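4.2 Why households keep handmade objects

Most of the people we interviewed in Wasville owned at least one handmade item that they had bought for the home. Bowls, lamps and wall hangings came up often. We asked each household when the item was bought, where it was kept, and whether it had been moved since. The interviews began on 20th October and were held in the home, usually in the room where the item was kept.

Price was a weaker guide than we expected. A hanging bought from the Charvát workshop for 2000 crowns had been put away in a closet, while a small unsigned dish from the Nostby market had stayed on the same shelf through two moves. People remembered the place of purchase well — often the stall, sometimes the weather — but were unsure of the maker's name.

Color mattered more. In six of the homes the item had been picked to go with something already there, such as a rug, a printed floor covering or a painted door. Owners spoke of a warm color against a pale ground as easy to live with. Small things in strong colors tended to stay out in view (Figure 3). 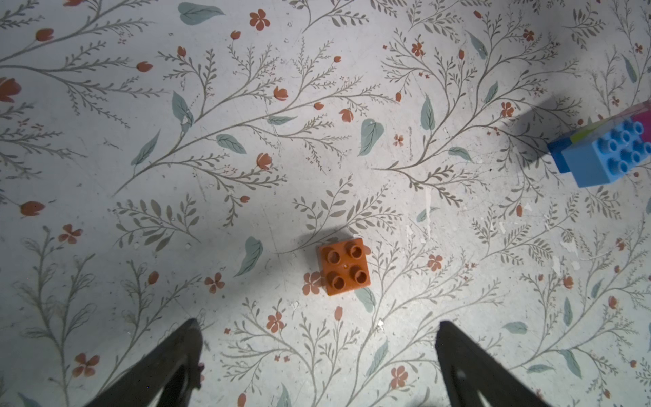
Figure 3. Orange toy brick on a pale floor with a botanical pattern.

Janka Šťastný disagreed with this reading when we shared our notes, saying that people name color first only when they have no other word for what they like, and that she would have asked about touch. We went back to three households in November with that question. Two owners said they handled the item most days. The third said she never did and would not want guests to either.

Repairs were a further sign of attachment. Seven items had been glued, rewired or restitched, in most cases by the owner. Vlasta Kopecký had mended the same Sestholm lamp twice and kept the broken parts in a drawer. We did not ask what the repairs cost, and the question should be added to any later round of interviews.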